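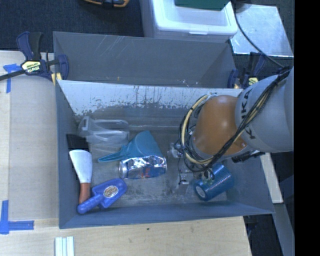 Relatório de acompanhamento: célula de recolha em caixas, bancada de Arkarberg

Período: até ao fim de agosto
Destinatário: Fundo Ledine, linha de apoio à manutenção de equipamento partilhado

Caros colegas do Fundo,

Antes de mais, obrigado pela paciência com que esperaram por este relatório. Tínhamos prometido enviá-lo antes da pausa de verão, mas preferimos fechar primeiro a revisão dos cabos para vos poder contar as coisas já com algum assento. Foi um período de trabalho miúdo, daquele que rende pouco em gráficos e muito em sossego para quem usa a célula todos os dias.

1. Ponto de situação

A célula mantém a disposição que aprovaram na proposta: o braço KUKA a trabalhar sobre a bancada de madeira, com duas caixas cinzentas, uma atrás da outra, e os objetos a recolher na da frente. Retomámos os ciclos de ensaio em julho e fizemos até agora 1.709 recolhas registadas, quando o plano pedia 1.000 para esta fase. O excedente deve-se em boa parte à equipa da tarde, que foi deixando a máquina correr entre afinações (e ainda bem!).

2. Fixação das caixas

Na fase anterior, as caixas iam fugindo do sítio sempre que a garra tocava numa parede, e perdíamos uma manhã inteira a refazer a calibração. Passámos a prendê-las à bancada com grampos IRWIN, um de cada lado, e desde então não voltámos a registar deslocações. As marcas de fita azul no tampo continuam a servir de referência quando é preciso retirar tudo para limpeza. É uma solução modesta e barata, e estamos muito contentes com ela.

A caixa da frente já acusa o uso: o fundo tem riscos e o revestimento está lascado no topo da parede traseira. O desgaste não impede o trabalho, mas os riscos claros ao centro dão por vezes leituras falsas ao sistema de visão, e por isso pedimos à Wurnard um par novo. O custo cabe na rubrica de consumíveis.

3. Cabos e garra

Aqui esteve o grosso do esforço. O feixe de cabos pretos e o cabo creme, mais grosso, dão a volta à articulação cor de laranja acastanhada, e a folga desse arco tem de ser generosa para o braço descer até ao fundo sem esticar nada. Se for generosa demais, porém, o laço fica perto dos objetos altos. Experimentámos vários comprimentos e ficámos com o que nos pareceu o melhor compromisso. A inspeção dos cabos passou a fazer-se de 10 em 10 dias, com a máquina parada e a alimentação cortada, e o resultado fica anotado no caderno da bancada.

Na garra substituímos uma ligação que fazia mau contacto e reapertámos as peças da extremidade. Houve 17 paragens não programadas em todo o período, a maioria antes desta intervenção.

4. Objetos de ensaio

Continuamos a usar peças banais, de cozinha e de arrumação: um copo azul canelado, uma pá azul, uma lata de bebida amolgada, um recipiente de plástico transparente. Este último é de longe o mais teimoso, porque as paredes deixam ver o cinzento da caixa e o sistema hesita no contorno. A Hakala cedeu-nos uma iluminação lateral à experiência, que montaremos na próxima fase.

5. O que falta

Trocar as caixas logo que cheguem, repetir a calibração e rever a calha dos cabos junto à base. Falta também passar a limpo o procedimento de arranque, que hoje vive em folhas soltas e na memória de quem cá está há mais tempo. Não pedimos reforço de verba, apenas autorização para transferir para peças da garra o saldo que sobrou das deslocações.

Se quiserem passar por Arkarberg para ver a célula a trabalhar, teremos muito gosto em receber-vos. De manhã, a partir das 9h30, a bancada costuma estar em funcionamento e há sempre café feito.

Com os melhores cumprimentos,
A equipa da bancada de Arkarberg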